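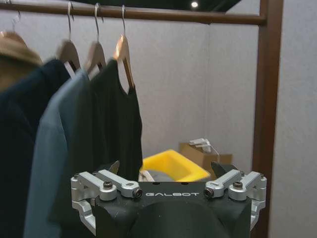 Hollis clothing room opens for the season

The clothing room at the Hollis building in Farnbridge is open again for spring and summer. Short sleeves and light layers are out on the racks now, and heavy coats are packed away until October.

Last season the room gave out 687 items, nearly 200 of them T-shirts. Adult sizes go fastest, and we are short on men's large and extra large. Please bring clothes washed, with buttons and zippers working. Leave them on hangers if you can. Wooden or plastic hangers are both fine, but we have no more space for wire ones.

Visitors may take up to three items each time and can try things on before leaving. Drop off donations at the side entrance on Skorkus Street. We cannot accept shoes or bedding at this time.

Posted 2022-05-10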